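About Matar Walks

Matar Walks takes small groups around old buildings, mostly churches, forts and the odd market hall that has outlived three roofs. Ademir Siqueira started it after a coach tour gave him 14 minutes in a cathedral and 20 in its gift shop.

Edivaldo Magalhães joined us later and handles the tile and stonework routes. He can talk about a doorway for longer than most people can stand in front of one, so bring shoes you trust.

Our longest walk, the Macedo, climbs 425 steps to the old bell tower. There is no elevator. People write to ask every May, and we admire their optimism.

Groups meet at the Nindevby office, next to the bakery. Ademir will be the one with crumbs on his map.

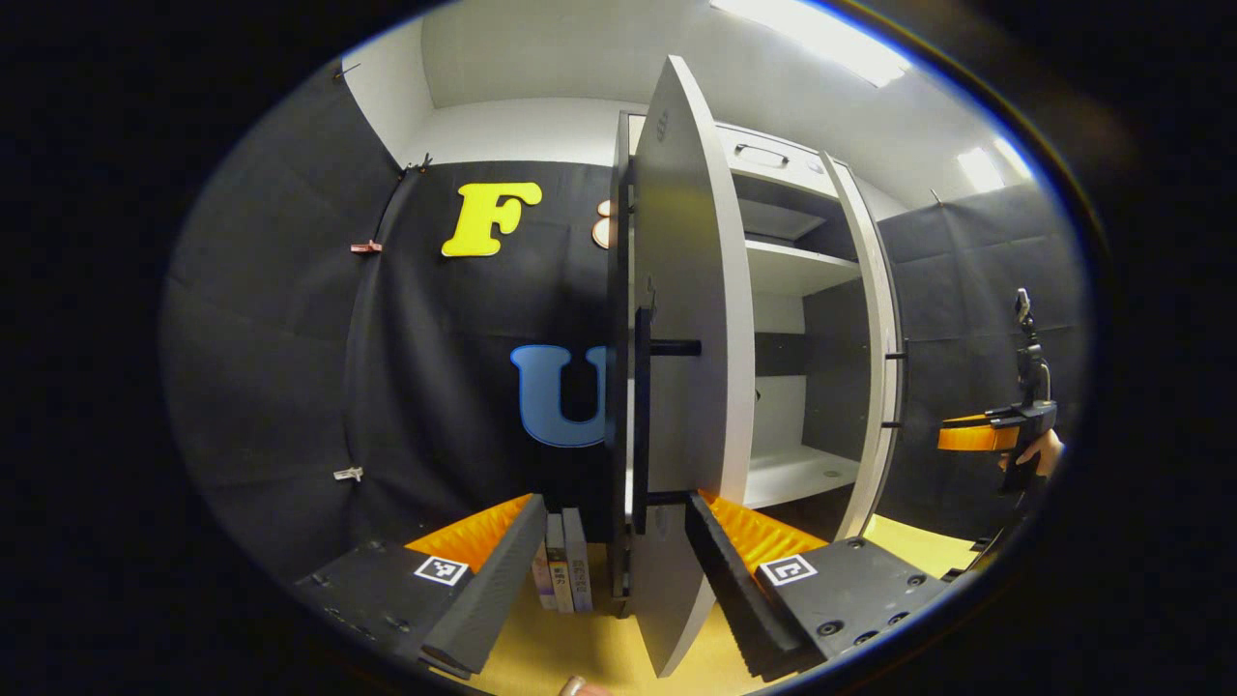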